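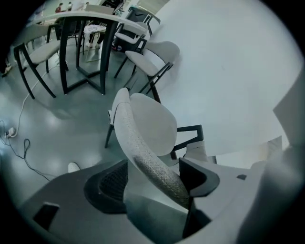
A grey upholstered chair with a black armrest.

Stories > Short Fiction > Crime

Statement of a Reliable Witness

Reading time: 5 minutes

By the time the police arrived at 19 Lockwood Terrace, Beverley Staniforth had written her statement, read it over, corrected the spelling of "perpetrator" and made a photocopy.

"I've left wide margins," she told Detective Sergeant Adams. "For your notes."

Vusumuzi Adams had been a policeman in Bredville long enough to know that a witness with a photocopier would cost him the morning. He wiped his feet and followed her into the front room, where a second witness was already sitting with a plate of shortbread on her knee.

"Merike Org, from upstairs," said Beverley. "She saw nothing."

"I saw a bit," said Merike.

"She saw a bit after I told her where to look."

Adams read the statement standing up. At 4.10 in the morning Mrs Staniforth, being awake on account of her hip, had observed a man leaving the premises of Pearce & Son, Coins and Medals, directly opposite. The man carried a holdall. He wore a dark coat and walked "like somebody with a stone in his shoe who was too proud to stop". He had got into a van and driven off towards Furkow Road without indicating.

"You've underlined the indicating," said Adams.

"Well, it's an offence."

"So is burglary."

"I've put that as well. It's on page two."

The shop had lost £2502 in cash and a tray of Baltic silver which its owner, Dennis Pearce, valued at a good deal more every time he was asked. He had rung at eight to report it, and had rung twice since to report it again with a higher figure. There was no broken glass. The alarm had been switched off by somebody who knew the number, and the number, Adams had been sorry to learn, was 826, because the keypad would only take three digits and Dennis Pearce had been born on the eighth of something.

"Who else knows that code?" Adams had asked him.

"Only me," said Pearce. "And Helju, who does Saturdays. And the window cleaner. And it's on a bit of tape under the till."
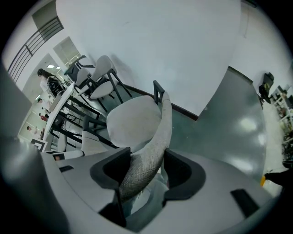 Adams sat down and accepted a piece of shortbread, which he had promised his wife he would stop doing on duty.

"This walk," he said. "Which foot?"

Beverley closed her eyes. Merike closed hers too, to be supportive.

"Left," said Beverley.

"Left," agreed Merike.

"You were in bed for the walk, Merike."

"I heard it, though. It was a left sort of noise."

Adams wrote down *left* and put a small question mark beside it. Then he looked out of the window, since it was the window everything had been seen from, and watched Dennis Pearce come out of his shop with a bucket of soapy water. It was November and the pavement was greasy with leaves. Pearce set the bucket down, straightened up and went back inside for a brush. He went carefully. He favoured his left foot.

Nobody in the front room spoke for a bit.

"That could be anything," said Merike. "My cousin had gout."

"Did you recognise the man, Mrs Staniforth?"

"If I'd recognised him I would have put his name. There's a heading for it."

"Do you recognise him now?"

She took a long look. She had lived opposite Dennis Pearce for years and had never cared for him. He put his bins out early and called her Bev. Adams could see her weighing this up, and it did her credit that it took so long.

"I couldn't swear to it," she said at last. "I'd like to. I'd enjoy it very much. But it was dark and he had his collar up."

It was the first thing she had said all morning that a court would have liked.

He thanked them both, took the original and the photocopy, and crossed the road. Helju Krūmiņa was behind the counter in her coat, going down the stock book with a pencil. She turned it round for him before he'd got his warrant card out.

"Item 334," she said. "The silver tray. He says it was stolen last night."

"And?"

"I posted it to a buyer in Mindow three weeks ago. I've got the receipt. I don't think he reads my handwriting."

Adams looked at the receipt. It was signed for, stamped and dated. He looked through the open door at Dennis Pearce, who was scrubbing his step with enormous concentration, like a man who has just remembered that he loves a clean step.

"Have you told him?"

"He hasn't asked me anything. He's been on the phone to the insurance since I got in." She shut the book. "Am I still being paid for today?"

"I'd get it in cash," said Adams. Then he thought about the £2502. "I'd get it quite soon."

Over the road the curtain moved. Beverley Staniforth had her glasses on and a fresh sheet of paper against the sill, and Merike was beside her holding the shortbread. Adams walked out to the step and asked Mr Pearce whether he owned a holdall.

"Everyone owns a holdall," said Pearce.

"And a van?"

Pearce wrung out his brush. He looked up the street towards Furkow Road, then down at his left foot.

"Who's been saying I didn't indicate?" he said.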